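Gralow 2256 Two-Door Storage Cabinet Review

By Estela Sosa
Tuesday, November 18, 2025

The Gralow 2256 is a low office cabinet with two doors, one shelf and a lock. It comes flat packed from Gulitz and costs $202 before shipping. I bought one in June for the translation office I share with Macarena Troncoso, and a second one six weeks later when the first had filled up.

We needed a place for signed client files, blank forms, printer paper and the dictionaries that we still use more than our clients would guess. The old setup was a metal rack with a curtain on it. It held plenty, but anyone waiting for an appointment could reach in, and two of our clients now require a locked cabinet for paper records.

I looked at three cabinets before ordering. The Quintero was cheaper, but its doors slide, so you can only get at half of it at a time. The Turnura is a better piece of furniture and has two shelves. It also costs more than twice as much, and the store wanted eight weeks to deliver it.

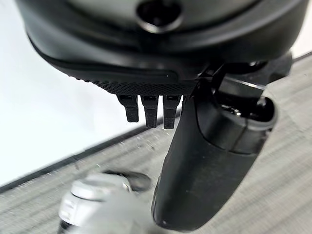

Photo: Macarena Troncoso

Delivery and assembly

The cabinet arrived in one long box. The driver left it at the street door, and it took two of us to get it up the stairs. One corner of the box was crushed, though the panels inside were fine. Gulitz packs the doors in the middle with the side panels around them, and I would like to see more sellers do that.

Assembly took one evening. The instructions are drawings only, with no words at all, and step six shows the back panel from the wrong side. We put it in backward, took it out, and put it in again. The second cabinet took me half the time on my own. You need a Phillips screwdriver and a rubber mallet, neither of which is in the box. A hex key is.

All the holes lined up on both units. The cam locks pulled tight without splitting anything. My only complaint about the hardware is that the hinge screws are soft. I stripped one with a hand screwdriver, so keep the power driver away from them.

Space and shelf

The shelf can go at any of five heights. We set ours a little above the middle, with files on top and paper below. It sits on four metal pins, and after five months of full boxes I can't see any sag with a straightedge across it.

Depth is where you should measure first. Standard file boxes fit with room behind them, but our big ring binders only go in sideways. If you keep binders with the spines facing out, lay one on the floor plan in the product listing before you order. The listing gives the outside depth and leaves you to work out the inside. 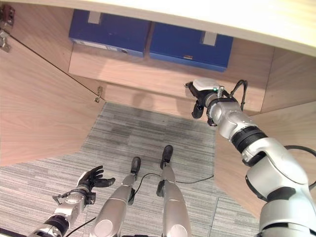 There is no lip or rail at the front of the shelf, so anything you stack on a slant will slide toward you when the door opens. Loose envelopes were a nuisance until we put them in lidded boxes. Since then I haven't picked any up off the floor.

I would pay a few dollars for a second shelf. Gulitz sells one as a spare part, but it was out of stock when I asked in June and it is out of stock now. A local lumber yard would cut one for you, and the color would be close enough for the inside of a cabinet.

Doors and lock

The doors swing wide, and you need to plan for that. In our office the left one blocks part of the walkway when it is open, and we have both walked into it. The hinges are the soft-closing kind. They close the last few inches quietly as long as the cabinet is level. Ours was not level at first, and the right door drifted open by itself until I turned the feet.

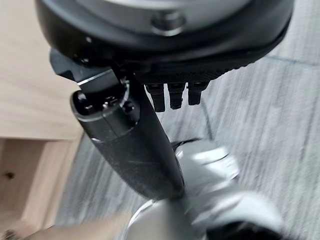 Opening the doors is the part of the design I like least. There are no handles, just a shallow groove along the inside edge, and on a dry winter day with paper dust on my hands I can't always get hold of it. The edge is too smooth. A band of fine vertical grooves, like the ribbed one on the black part in the photo, would give fingertips something to catch on without a handle sticking out at shin height. I ended up sticking a strip of clear bumper tape inside each door. It works but it looks like what it is.

The lock is a plain cylinder with two keys. It turns smoothly and holds both doors shut. I would call it good enough to keep people out of the files during business hours and no more than that. Both of our cabinets came with different keys, which suits us, though a larger office might want them matched. I asked Gulitz about matching and got a clear answer in two days: they don't do it.

Finish and wear

The surface wipes clean with a damp cloth. Coffee left overnight on the top came off in the morning. A leaking marker did not, and there is a small purple spot that I have covered with the tape dispenser. 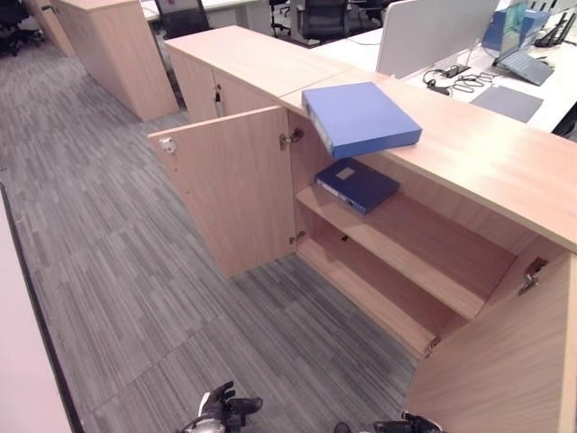
Moving the cabinet is harder than it looks. The feet are hard plastic and they grab on carpet, so it wants to tip when you push from the top. Take the shelf out, push low, and have a second person guide the other end. We moved the first one twice and one foot came loose. It screws back in, but I would have preferred metal.

The smell of new board lasted a little over a week with the window open. The second cabinet smelled less, or we had stopped noticing.

Good: price, solid shelf, quiet hinges, holes that line up.
Not so good: no handles, soft hinge screws, hard feet, one shelf only.

I'd buy it again for a small office that needs locked paper storage. If you own a lot of large binders, look at the Turnura and wait the eight weeks.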